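**Do you finish the draft before going back to fix the beginning?**

*posted by jamari_writes*

I'm 20 chapters into my first novel, a middle grade mystery set in a town called Prostville, and I just figured out my main character's brother shouldn't exist. He's in everything up to chapter 10! Do I go back and pull him out now, or keep writing like he was never there? I've lost 2 weeks to staring at it.

**Myroslav Koval**

Keep going. I had the same mess with my second book, Tindall (an aunt, in my case), and I put a note at the top of the next chapter — "aunt is gone, her lines go to the neighbor" — and wrote on to the end.
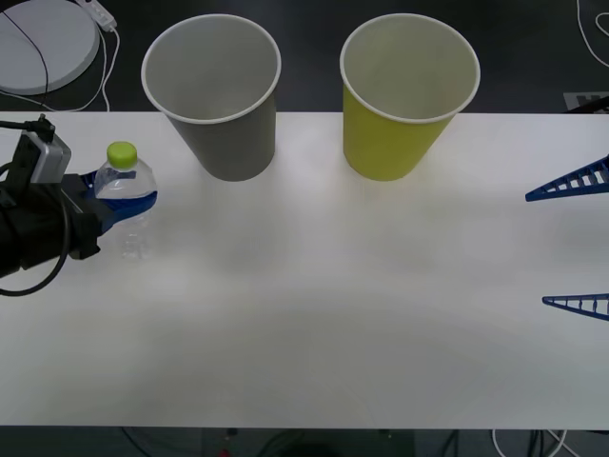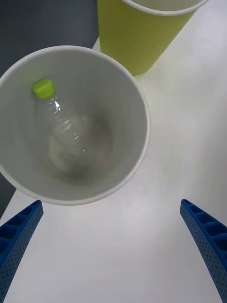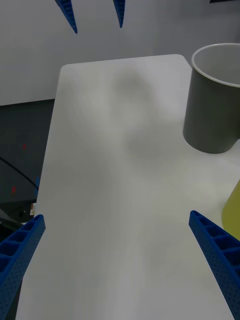
By the time I got back to page one I knew which of her scenes the story needed, and it was only 2 of them. If I'd fixed it in May I would have rewritten the whole opening and then thrown half of it out again. Save a copy of the old version first, though. I stole a good joke back out of mine.

**droma**

depends on the person. I can't write forward if the start is wrong, it bugs me all day. maybe just fix chapter one and see how you feel?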